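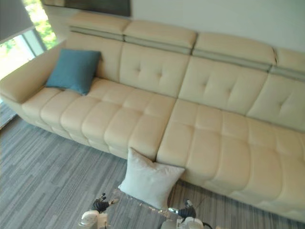

White pillow on the floor, teal one on the sofa, and both grippers down by the seam.

I promised my sister I would write up the money side of this whole thing, and I have been putting it off since May, so get yourself a coffee, because I do go on a bit.

When Sarla Kashyap and I started planning the tidying project, we had one line in the budget that said "robot" and one line that said "everything else." You can guess which one we worried over! We went back and forth for weeks on the arms and the grippers (Arvid Berge at Hindcombe was a saint and answered every one of my emails, even the ones I sent twice), and then we gave the furniture, the spares and the cables about ten minutes of thought over lunch. I would love to have that lunch back.

Take the sofa. I had written down "sofa, used" and left it there. But picking up a pillow next to a flat, plain seat is a very different job from doing it next to all those puffy stitched blocks and deep seams, and then there's the leather, with its bit of shine. Sarla wanted a hard one. I wanted a cheap one. We found the big cream sectional through a clearance place and paid 158 dollars for it, plus more than that again to have it moved, and I still think it's the best purchase on the list. My back disagrees, as I insisted on helping.

The pillows I bought myself, teal and white. I picked them for the colors, I'll admit it. The white is the one that gives you something to think about, what with cream leather behind it and gray stripes underneath, while the teal stands out from clear across the room.

Now, the grippers. We had quotes from Stallier and from Cloltero, and they were not easy to compare. Stallier put the mounts and cables into one price. Cloltero listed every little piece on its own line, and at first glance looked a good deal cheaper, until Tumaini Rugemalira sat down with both and a pencil and added up the same things on each side. The gap came to 7 dollars. Seven! After all my fretting. We went by delivery time in the end, and I have not lost any sleep over it.

What I did lose sleep over was spares. I had put down 1000 for the year and felt very grown up about it. Then Přemysl Tichý, who has kept machines running far longer than I have, asked me what one replacement finger cost, what one cable cost, and how long we could stand to sit waiting for either. I went home and did the sums again and the line became 3040. It hurt to type. I took it out of the travel money, so if you were hoping to see me this fall, you may need to come here.

Still to buy: a second set of covers, a decent cart, and whatever Cheema ends up charging for the service visit (they have promised me a figure, and I have promised to stop calling). Spyros Kokkinos has also asked for a second sofa, something in a rough fabric, and I have told him to show me where it would go first. He is out there with a tape measure as I type.

Posted 21 July 2018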